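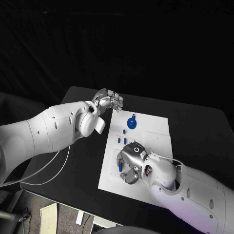 Notebook > Flirneck > Bench diary > Dec 4, 2018

Print this entry | E-mail this entry

Got in late because of the ice on the hill, and by then Jörg Voß had already been running the board for an hour and was in a good mood, which always makes me nervous. He'd put the new number up on the whiteboard and underlined it. I drank my coffee and didn't ask about it for a while.

The number is the score for Clillia on the Gondal board. Clillia is our learned policy, the one trained on 1112 demonstrations that we spent most of the fall collecting with sore shoulders. Gondal is the assembly task: blue parts, white board, pegs into plates, that sort of thing. The claim in the draft, as of this morning, is that Clillia "learns the structure of the assembly" and so can carry on from states it hasn't seen. I have been grumpy about that sentence since it first showed up. I don't know what it would mean for a network to learn the structure of an assembly, and I don't think the draft knows either.

What we have is a score. The score gives partial credit. You get something for reaching the part, something for closing the fingers on it, something for bringing it over the right plate, and the rest for putting it in. If you're the one who wrote the scoring sheet (I am, so this is on me too) you thought of it as a way of telling a near miss from a disaster. Then somebody averages it, and the average goes up, and people start saying the robot is getting better at assembly. It could just be getting better at reaching. Reaching was never the problem.

So before lunch I pulled the sheets and did it the dumb way, pass or fail. A pass means the part is in its hole and stays there when the hand lets go. Out of 300 attempts, 112 are passes. I wrote that next to Jörg's number and didn't underline it. He looked at it for a while and said it was harsh. Then he said a customer would do it that way too, so all right, it's harsh but we keep it. I'll give him credit for that. I was ready for a longer fight.

We did argue about the pegs after that. His view is that the small pegs drag everything down and should be reported apart from the rest, with the fingers being what they are. My view is that the small pegs are the task. Anybody can put a big cylinder somewhere. If we pull the hard ones out into their own row with a footnote, every reader will look at the other row, and so would I. We settled on one table with all the parts in it and no bold type. I expect to find bold type in it by Friday.

The afternoon went to the thing I've been asking for since before Thanksgiving, the shuffled starts. In nearly all of our demonstrations the parts start in more or less the same places, because the same few people laid them out, and people are lazy in the same way every day. I went back through the logs and it's worse than I remembered. You could draw a thumb-sized circle around most of the start positions for any given peg. A policy trained on that could do pretty well by memorizing where to go and paying very little attention to what it sees. I'm not saying that's what it does. I'm saying nothing we had measured up to today would tell us.

My test was simple. Take the layouts that it does well on, move one part to a place it could easily reach but where we never put it in training, and leave everything else alone. If it has learned "the structure," one part being a hand's width off shouldn't bother it much. Jörg wanted to move the parts only a little at first. I wanted to move them a lot. We did his first, then mine.

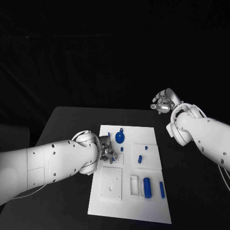
With the small shifts it held up about as well as he'd said, and he was decent enough not to look at me. With the big ones it mostly went to the old spot. I don't mean it got confused and wandered. It went smoothly to where the part used to be, closed on air, lifted, carried nothing over to the plate, and pushed the nothing down. Then it moved on to the next step. If you turned down the lights and looked only at the arms you'd have said it was a lovely run. There's a kind of confidence in it that I find hard to watch.

Jörg's explanation is that the hand blocks the view of the part on the way in, so the policy has to commit early, and an early commitment looks like memorizing even when it isn't. It's a fair point and I wrote it down. I don't believe it, though. It should then do fine on layouts where the approach is clear, and in the couple we tried like that it did the same thing. But a couple is a couple. I was the one complaining this morning about small samples dressed up as results, so I'm not going to turn around and do it myself after lunch. We need a proper batch, with the layouts drawn by the computer and printed out, so neither of us gets to pick.

It did surprise me twice. Those 2 runs are in the log with a star. In both of them it started for the old spot, slowed, and came over to where the peg really was, and one of those even got the peg in. I ran the same layout again right away and it went straight to the old spot. I don't know what to do with that. Jörg wanted to call it evidence of recovery. I told him that if I drop my keys and happen to catch them, I haven't got evidence of reflexes. He said I'd never caught my keys in my life. Fair.

Then there's the comparison. The draft has Clillia against Clondis, which is the old scripted routine from before I came to Flirneck, and Clillia wins by a lot. I've never liked it. Clondis was written for a different set of plates, and the only tuning it got for this board was one afternoon of someone changing offsets until it stopped hitting things. Clillia got a whole fall. I'm not sentimental about the old code, I think it's ugly, but if we gave it two weeks and someone who cared, I suspect the gap would shrink to something we'd have to discuss in plain words. I offered to be the someone. I could hear how that sounded, the house skeptic volunteering to tune the other side, so I also offered to let Jörg pick the day I have to stop.

He's thinking about it. His worry is the deadline in January, and it's a real worry. Mine is that we send it in, it gets accepted, and then some student somewhere moves one peg.

To be fair to the thing (I should be, once per entry): a year ago I'd have said you couldn't get fingers like these to do any of the small pegs from demonstrations alone. I did say it, it's in this diary, somewhere around the week the heating failed. So I was wrong about that. When the parts start where it expects them, it picks up a peg that I find fiddly with my own hands, and it gets it to the plate, and a little over a third of the time the part goes in and stays. That's a result. I'd be happy to put my name on a paper that says so in that many words. It's the other paper I'm having trouble with, the one with "structure" in the title.

Things for tomorrow, so I don't lie awake over them:

Script for drawing the layouts. Keep the parts clear of the plates, otherwise we'll get starts where one is already halfway in and I'll have to throw out runs, which is how you end up fooling yourself.

Change the scoring sheet so that closing on nothing gets nothing. Right now it can collect the credit for "over the plate" with an empty hand, because the box only asks where the hand is. I found this at five o'clock and had to go stand in the hallway. It means some of the averages in the draft are too high, and I don't know yet by how much. I've told Jörg. He said a word in German that I won't try to spell.

Re-score the old runs from the logs with the new sheet. All of them, including the ones I like.

Ask whether the wear on the lower plate holes matters. After this many tries they could be looser than when we began, and then the later runs are easier than the early ones and part of our nice upward curve is just the holes getting bigger. I have a set of unused plates in the drawer. Measure both before swapping anything.

Left a little after seven. Jörg was still there, changing "learns the structure of" to "captures" in the abstract. I told him that was the same sentence. He said he was working up to it.

Print this entry | E-mail this entry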